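**Laundry folding night fills the Kornby hall, and a few tempers**

The second Saturday folding night at Kornby drew 154 people, which is a lot of people for an activity most of us put off until the basket is needed for something else.

The idea belongs to Yutong Tan, who runs the linen counter at Pudano and has watched customers fight with bedding for years. You bring whatever is sitting on the chair in your bedroom. You get a stretch of flat surface and someone to tell you what you have been doing wrong since college. Admission is free. Advice is also free, and hard to refuse.

Doors opened at 6 p.m. and by 6:20 there was already a disagreement over towels. Damián Farías folds his in thirds the long way, then in half. Dehua Luo rolls hers and considers the matter closed. The two were given spots at opposite ends of the hall and met in the middle anyway, near the coffee.

Tan's opening lesson was about getting the big thing flat first. Spread the sheet or the cover, smooth it from the center out, and let the small items wait on top until you get to them. She is against shaking things in the air, a habit she blames on television commercials.

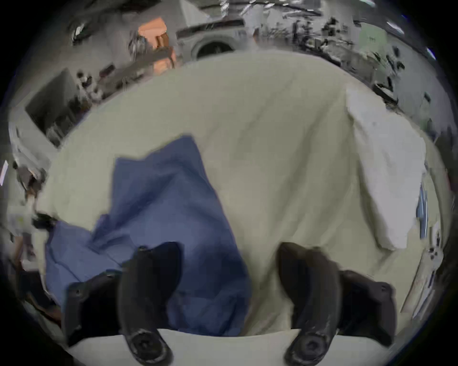 The small items have their own order. Tan does towels before anything with sleeves, on the theory that an early win keeps people from going home. Dark clothes get picked out of the heap and shaken loose before they are folded. Her advice on a badly crumpled piece is to find one corner and stick with it, and she repeated this to one table until they started saying it back to her.

The evening's main event was the fitted sheet. Of the 13 people who signed up to fold one in front of the others, four produced something with corners. Tâm Lã took first place with a rectangle so tidy that the back row asked to see it unfolded again, in case there was a board inside. There was not. He won a bottle of fabric softener and a round of applause that went on a little longer than he seemed to want.

Last place was not announced, though Aiguo Dai stood up and claimed it. He had tied his in a knot. He said it would fit in the closet, and the judges conceded the point.

The hall also took in spare bedding for the Liepiņa shelter, which had asked for twin sheets and bath towels. By closing there were 189 pieces on the donation shelves, all folded, in at least three competing styles. The shelter has said it does not mind which.

The next folding night is in July, same hall, same hour. Tan plans to cover duvet covers and the inside-out method, and has asked people to bring their own pillowcases this time. Eleven went home with the wrong owners and are being held at the front desk at Kornby, where they can be claimed any weekday before five.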